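Two-arm card handover: training on wrist views only

drunden_dan
Posting this in Results because I think it finally counts as one! Some of you followed my bimanual thread back in March, where I was stuck on the handover. Quick recap for everyone else: one arm picks up a card, passes it to the other arm, and the second arm puts it away. Picking was fine. Passing was a mess, with cards getting bent, dropped, or held by both arms forever like two kids with one toy.

What changed is the input. I took the overhead camera out of the policy completely and trained on the wrist views plus joint positions. Same demos as before, 340 of them, and same network. The only thing I touched was which pictures it gets to see. 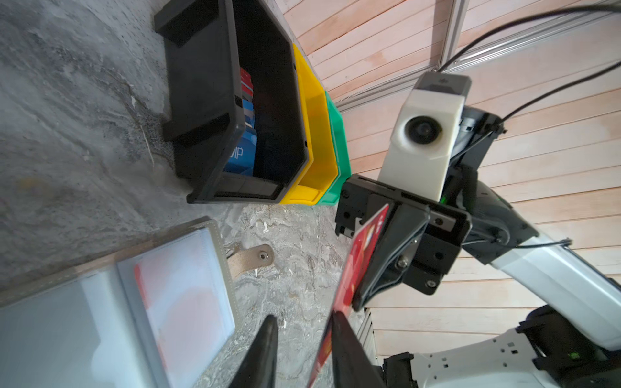 My thinking was that the overhead view gives the policy an easy answer to "where is the other arm" and a really poor answer to "is the card between the fingers yet." Edge-on from above, a card is a line a couple of pixels wide. From the wrist it's huge. So I wanted the policy to have no choice but to learn from the close view, and wow, the release timing got so much better. It waits now! The giving arm used to let go on a kind of internal clock. I ran 300 trials with each version and the drops during the pass went way down. I'll put the full table up once I've rechecked my labels.

Happy to answer anything. I'm a bit giddy about this one.

risa_k
Congrats, that's a lovely result. Did you retrain the overhead version from scratch with the same seed, or are you comparing against the March checkpoint?

drunden_dan
From scratch, 2 seeds each. I know, I know, I want more seeds too. They're running tonight.

torque_pastor
I'm going to push back a little. You removed a camera and things improved, fine, but I don't think you've shown that the overhead view was the problem. You also cut the input size by a lot, and with 340 demos a smaller input could help all by itself. Swap the overhead stream for a plain gray image and see what you get. If that matches your wrist-only numbers you've got a better story.

drunden_dan
Ooh, the gray image one is good, and cheap too. Adding it to the queue.

Ryan Mapplebeck
We saw something close to this at Trekico with thin sheet parts. Wrist-only was great for the pass and noticeably worse for finding the bin afterward, especially if somebody had moved the bins between runs. How is your placing holding up? A wrist camera spends a lot of its time tilted at some odd angle, and ours would lose track of the layout entirely.

drunden_dan
Placing is a little worse, yes. I didn't want to bury that so thanks for asking. With the bins in their usual spots it's fine. If I shift them by a hand's width it sometimes hovers and dithers before it commits. I still think it's a good trade, because a card in the wrong place is easier to live with than a card bent in half.

torque_pastor
Depends whose cards they are. I'd take the drop over the wrong bin any day, at least I can hear a drop. If you're sorting, the wrong bin is the failure that matters.

risa_k
Could you have both? Keep the overhead view but drop it out at random during training, up to half the time. We did that with a depth camera and the policy stopped leaning on it so hard.

drunden_dan
That might be the next post. Random dropout of the overhead, the gray image control, and the bins shifted on purpose in the test set. Ryan, how far did you move yours?

Ryan Mapplebeck
Far enough that the first guess was always wrong. Start small, though. And please save the wrist video from the failures, we threw ours out and I've regretted it ever since.

drunden_dan
Saving all of it. Two drives full already. Back when the seeds finish!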